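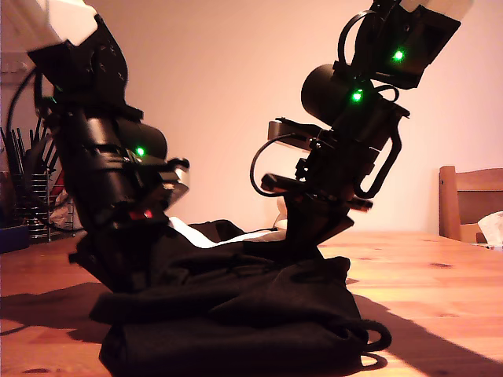 Rechercher sur le site OK

Les sacs en tissu noir : les plier, les ranger, les garder noirs

Par Nafula Kaijage, lundi 5 octobre 2020
Temps de lecture : 3 min

J'ai une relation compliquée avec mes sacs en toile. J'en ai trop, comme tout le monde je crois, et pendant des années ils ont vécu roulés en boule dans un plus gros sac, lui-même accroché derrière la porte de la cuisine (vous voyez le tableau). Quand il m'en fallait un, je tirais sur une anse et tout le reste venait avec ! Cet été j'ai tout sorti sur la table, j'ai trié, lavé, plié, et depuis on m'a réclamé la méthode plusieurs fois, alors je la mets par écrit.

Je parle surtout des noirs parce que ce sont mes préférés et que ce sont aussi les plus pénibles. Les écrus, on les lance dans la machine avec les torchons et on n'y pense plus.

Avant tout : vider, secouer, retourner

Retournez le sac complètement, coutures dehors, en allant chercher les coins du fond avec les doigts. C'est là que se cachent les miettes, les tickets de caisse, le sable des vacances, et une fois un noyau de pêche dont je préfère ne pas savoir l'âge. Secouez par la fenêtre, pas au-dessus de l'évier, sinon les fibres se retrouvent dans la bonde. Un petit coup de brosse à habits le long des coutures et c'est bon.

Profitez-en pour tirer un peu sur les anses. Si la couture bâille, mettez le sac de côté, il se recoud en cinq minutes devant un film, avec du fil à boutons et un petit carré piqué deux fois. J'en ai un qui date de 1999, rapporté du marché de Grinard, dont j'ai refait les anses deux fois et qui porte encore ses pommes de terre.
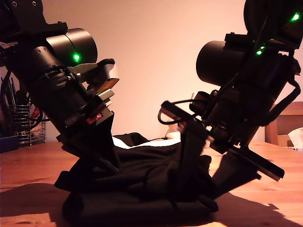 Pour savoir si un sac noir a besoin d'un lavage ou juste d'un coup de brosse, je le regarde près de la fenêtre, et je le touche : si la toile est raide par endroits, elle part au panier à linge. Sinon je travaille sur la table. Un tissu noir tout chiffonné sur du bois aux tons chauds, ça ne pardonne pas, les plis se confondent et on ne sait plus où est le haut, où est le bas. Ne cherchez pas à l'aplatir tel quel ! Attrapez les deux coins du fond, soulevez, laissez pendre, puis reposez-le bien droit devant vous. Les anses tombent d'elles-mêmes et le plus dur est fait.

Le lavage, à l'envers et à l'eau froide

Toujours à l'envers, toujours avec du foncé, à 30 degrés au maximum. Je mets moitié moins de lessive liquide que la dose du bouchon. La poudre, j'ai arrêté, elle laisse des traînées blanches dans les coutures et il faut relancer un rinçage. Un demi-verre de vinaigre blanc dans le bac de l'adoucissant, et un essorage doux, sinon les faux plis s'installent pour de bon.

Pour le séchage, à l'ombre, pendu par le fond. Le plein soleil roussit le noir, surtout sur les anses. Et si la toile a déjà viré au gris-brun, une teinture en machine la rattrape très bien si c'est du coton (sur du polyester ça ne prend presque pas, j'ai essayé, j'ai eu un sac gris et un joint de hublot bleu nuit).

Le pliage en pochette

C'est celui que je préfère, il tient tout seul dans un tiroir. Posez le sac à plat, le fond vers vous, les anses rabattues à l'intérieur. Pliez un tiers vers le milieu dans le sens de la longueur, puis l'autre tiers par-dessus. Lissez avec le plat de la main.

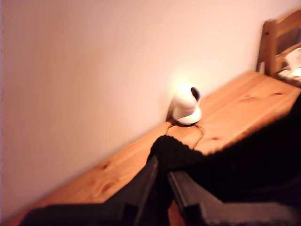

Ensuite on remonte le fond jusqu'à la moitié, puis encore une fois, et on glisse le paquet dans l'ouverture du haut, comme une paire de chaussettes. Au début c'est un peu bancal, au troisième sac on a le coup de main. Si la toile est très épaisse, laissez tomber la pochette et roulez-le serré, avec un élastique large au milieu.

Une astuce pour les tables en pin comme on en voit tant : passez d'abord un chiffon sec. Le noir attrape la moindre poussière, et une goutte de confiture oubliée fait des dégâts. Évitez aussi le fer posé directement sur le bois, même avec une serviette en dessous, j'ai une auréole blanche pour le prouver. La planche à repasser n'est pas si loin.

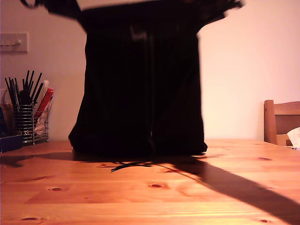

Où les ranger, et combien en garder

Chez moi ils vont debout dans une boîte à chaussures, tranche vers le haut, dans le tiroir de l'entrée. J'en garde huit à la maison et deux dans le coffre de la voiture. Le reste est parti à la bourse aux jouets de juin, les gens étaient ravis d'avoir de quoi remporter leurs achats.

Pour ceux qui ont une forme, avec un fond cousu, je ne les plie pas : un peu de papier de soie froissé dedans, et debout sur l'étagère. Quant aux cordons qui pendouillent, un petit nœud simple au bout évite qu'ils s'effilochent et se coincent dans le tiroir.

Commentaires (3)

Maïté
Merci pour l'astuce du noyau de pêche, je viens de vérifier les miens et j'ai trouvé une clé de vélo perdue depuis l'hiver !

Bernard L.
Pour les poils de chat sur le noir, un gant en caoutchouc légèrement humide marche mieux que la brosse. On frotte toujours dans le même sens.

Solène
Est-ce que le pliage en pochette marche avec les sacs à longues anses ? Les miennes dépassent tout le temps. J'ai essayé de les croiser avant de plier, c'est un peu mieux.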